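Koubek Two-Arm Bench Kit: a month of tidying small things

I bought the Koubek kit in March to find out if a pair of small arms could do the dull part of running a shared workbench: putting things back. I paid for it myself, through Listholm, and it came in two boxes. There is a cheaper one-arm version. I skipped it after reading that a lot of the sample tasks need both hands.

Setup took me a Saturday. The arms bolt to plates on a front rail, and the rail is the part to get right. Mine was slightly out of square the first time, and both arms drifted to the left at full reach. The manual covers this in one line on page 32. Once I had loosened everything and started over with a proper square, the drift went away. Cable routing is left up to you, and the clips in the bag are too small for the job.

The software is called Pritis. It runs on an ordinary laptop and asks you to lead the arms through a job by hand before it tries the job alone. For a simple pick I gave it 13 passes. For anything with handles that overlap, I needed about 40. You can watch each wrist camera while it works, and I left those views open most of the time. They show right away when a finger is going to land short.

I started with foam blocks on the bare floor of the cell. 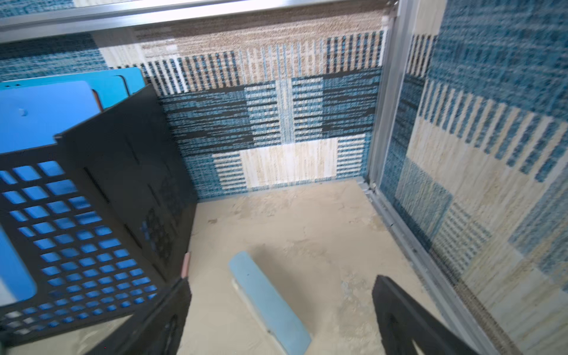

Wrist camera view, fingers open on either side of a light blue foam block.

Foam is easy and the kit did well with it. The fingers are flat plates with small pink pads on the inside, and they hold soft things without leaving a mark. A block lying at an angle was no harder than a straight one. Blocks pushed tight into the corner were a different story, as the fingers need room on both sides to open. I now keep everything a hand's width from the walls.

Next came desk and bench items together. I wanted clutter of the sort people really have, so I put in a file holder, a calculator, a cup of pens and a set of screwdrivers, with a yellow tray to sort into. The Pritis task planner lets you name a tray as the target and then assign each arm a side.
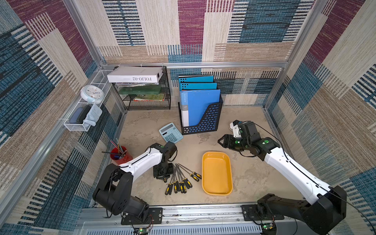

The planner is slow to start. It looks over the whole table before either arm moves, and if you shift anything during that time it begins again. After that the pace is steady, though still well behind a person. I would not buy this to save time during the day. I run it in the evening, when I don't care how long it takes.

Thick rubber handles gave me the fewest problems. Thin shafts gave me the most, and pencils are somewhere in between. Both arms can work near the tray at once, but the default safety gap is wide, so one often sits and waits for the other. You can reduce the gap in the settings. I went down one step and left it there.

Needle files were the last test. They are narrow, they slide, and they like to lie across one another. 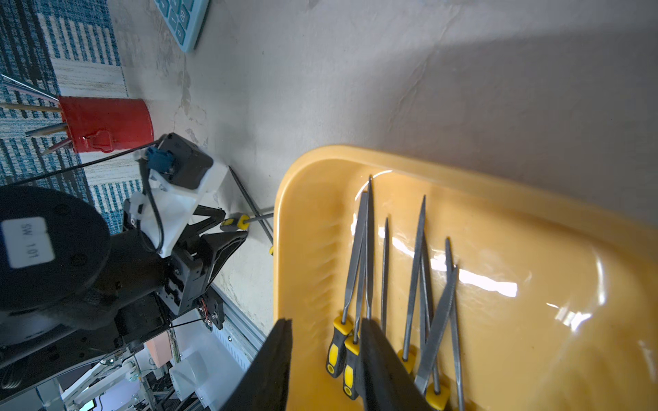 Needle files in the yellow tray, with a screwdriver in the other gripper.

Results with the files were mixed. Picks by the handle were fine most of the time. Picks by the blade were poor until I bought the Flernley grip pads, a softer stick-on set that costs extra and should be in the box.

Noise is low enough for a room next to a bedroom. Support answered one of my two emails. The spare parts list runs to 132 items, and the prices on it looked fair to me.

I'm keeping the kit. For a school shop or a small lab with patient people, it is good value. If you need speed, or if most of what you handle is thin metal, wait for the next version or budget for the pads from the start.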